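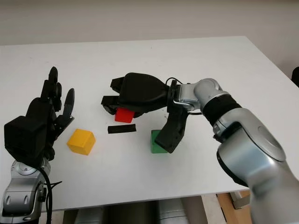 # Rennie Cubes

Welcome, and thank you for taking an interest in what is, at heart, a collection of recordings of colored cubes on a white table. Rennie Cubes grew out of a longer list of tabletop activities that Struan MacBrayne and I drew up one January, most of which we still hope to get to. The cubes went first, and we grew so fond of them that they ended up with a release of their own.

## What is in it

There are 1097 episodes. Each one is a short stretch of block play: picking up a cube, setting it down somewhere else, lining cubes up, or bringing two of them together. The cubes are red, yellow and green, and the table is plain white with a pale wall behind it. We kept the background bare on purpose, and I'm still glad we did – the colors are easy to follow even in a small preview window.

Episodes are sorted into folders by activity:

- `move` – one cube goes to a new spot
- `line_up` – cubes are brought into a row
- `together` – two cubes end up side by side
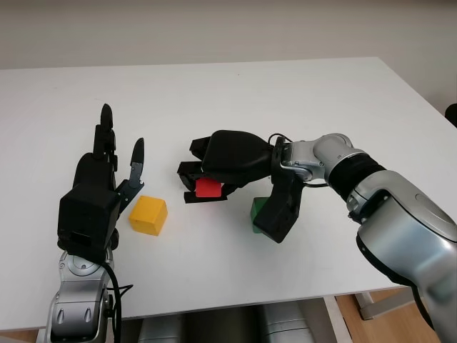 A cube that is being held is often partly covered, and a cube sitting farther back can be hidden behind whatever is reaching across the table. Please bear this in mind if you are counting colors automatically. Our own labels list every cube that belongs to the episode, whether or not you can make it out at a given moment, and Umut Yazıcı went through them all twice with a great deal of patience (and a great deal of tea).

Positions are given in words, such as "left", "middle" or "far side", always from the near edge of the table. We did try finer labels for a while, but the two of us who were writing them could never agree on where "middle" stopped, so we settled on words that we could both live with.

## Views

Most episodes come with a wide view over the table and a close view from the wrist. The close view is lovely for seeing how a cube is approached, though there are stretches where no cube is in sight at all. We left those in.
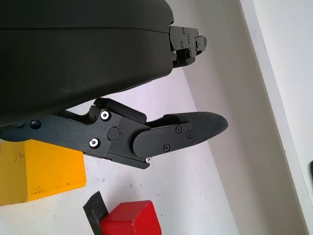
Close view: fingertip pad and linkage.

## Getting started

Unpack the archive and open `index.csv`, which has one line per episode. If you only want a taste, the `small` folder holds 40 episodes and should be plenty for checking that your player and your scripts get along. Version 2 fixes 5 folder names that had stray spaces in them, so if you have an older copy, do swap it out.

Corrections are very welcome. Send us the episode name and a line or two on what looks wrong, and we will gladly take a look.

Contact: the Rennie Cubes desk at Otness | © Otness | Back to top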